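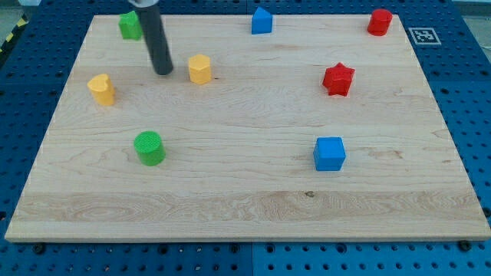 Wooden Boards: Which Care Tips Hold Up and Which Don't

I have kept wooden boards in the kitchen and on the workbench for 17 years, and in that time I've been told to rub them with salt, lemon, vinegar, olive oil, walnuts, mayonnaise and half a potato. Most of this advice gets copied from one page to the next by people who I suspect have never tried it. I've tried a fair bit of it. Below is what I still do and what I gave up on.

Lemon and salt

The classic. Coarse salt, half a lemon, scrub along the grain, rinse. It does lift surface grime and it takes the edge off an onion smell. What it doesn't do is "sanitize" anything, whatever the page you read it on says. If you've had raw chicken on the board, use hot water and dish soap, then a diluted bleach solution mixed the way the bottle tells you for food surfaces, then rinse and dry. Lemon is for smells. I'd also say the salt is doing most of the work, and a lemon costs more than a spoonful of baking soda, which scrubs about as well.

Olive oil

No. I know your aunt does it. Cooking oils like olive and sunflower don't harden in the wood, they sit there and go sticky and then stale. I did one board with olive oil in February as a fair trial and by summer it smelled like an old crayon. It took two rounds of hot soapy water and a good sanding before I wanted bread on it again.

Food-grade mineral oil is cheap and dull and works. Wipe it on, leave it overnight, wipe off what hasn't soaked in. You don't need the small fancy bottle with a leaf on the label. The drugstore kind is fine as long as it says food grade or USP.

The "once a day for a week, once a week for a month" rule

Every woodworker can recite this one – daily for a week, weekly for a month, monthly for a year, yearly for life. I followed it once. The board looked the same as the one next to it that got oiled whenever it looked pale and thirsty. Flick some water on the board. If it beads, leave it alone. If it soaks in and leaves a dark spot, oil it.

Board butters and creams

I bought the Gremel cream because a neighbor swore by it. It's a nice enough mix of oil and wax and it smells like a candle shop. Does it beat plain oil? For a week or so the water ran off better. After that I couldn't tell them apart, and the tin was gone long before the oil would have been. If you like it, use it. You can melt one part beeswax into four parts mineral oil in a jar standing in hot water and get the same thing in ten minutes. Use a jar you don't care about, you will never get the wax out of it.

Drusten sells a "restoring spray" too. I've read the label several times and I still can't work out what it restores.

Maple or bamboo or whatever is on sale

Maple earns its reputation. It's hard enough to take a knife and tight enough in the grain that it doesn't drink up every beet you cut on it. Walnut is softer and darker and hides stains. Bamboo gets sold as the kind choice for your knives and I don't buy it: mine dulled faster on bamboo than on anything apart from glass. Glass boards should be used for holding cheese and nothing else.

Thickness matters more to me than the species. Thin boards cup. A board an inch and a half thick can be soaked by a careless guest and forgive you.

A warped board

The tip going around is to lay a damp towel on the counter, put the board on it with the hollow side down, and stack books on top. This one does work, sometimes, on a mild warp. Leave it overnight, check it, and when it's flat stand it on edge so both faces dry at the same speed. I've saved two boards this way and failed on a third, which is now a shelf for paint cans. A split along a glue line won't be fixed by any towel. Work wood glue into the crack, clamp it for a full day, scrape, sand, oil. Check that the glue is rated for food contact once it's cured and for getting wet.

Sanding

People are scared of it and they shouldn't be. Start with 80 grit if there are deep cuts, go to 120, finish at 220. Then wet the board, let it dry, and sand lightly again with the 220, as water raises a fuzz the first time. The pages that tell you to carry on up to 3,000 grit are written for people making jewelry boxes. You will have a knife in it by dinner.

Always with the grain. Cross-grain scratches don't show until the oil goes on, and then they're all you can see.

Stopping it sliding

A damp dish towel underneath. Forget the rubber corner feet (Mutiso makes a set, and they fell off mine in the first hot wash). Feet also mean you can only use one side, and a two-sided board lasts twice as long. If the towel annoys you, a piece of shelf liner does the same job and rinses clean.

The dishwasher

I've read a couple of people claiming theirs has been through 40 cycles with no harm. Good for them. I put one through once, a glued one, and heard it tick as it dried. Don't.

The Groro rack

I was ready to sneer at a drying rack for cutting boards. I'll admit it's good. The board stands on edge with air on both sides, and that's all drying a board needs. A plate rack does it as well if you have one already. Whatever you use, don't lean a wet board flat against the backsplash, where the hidden side stays damp and grows black specks.

About those black specks

Mold, usually. Scrub, bleach solution, rinse, dry completely, sand if they're still there. If they go deep, the board is done. Cut it down into trivets or garage shims and buy another.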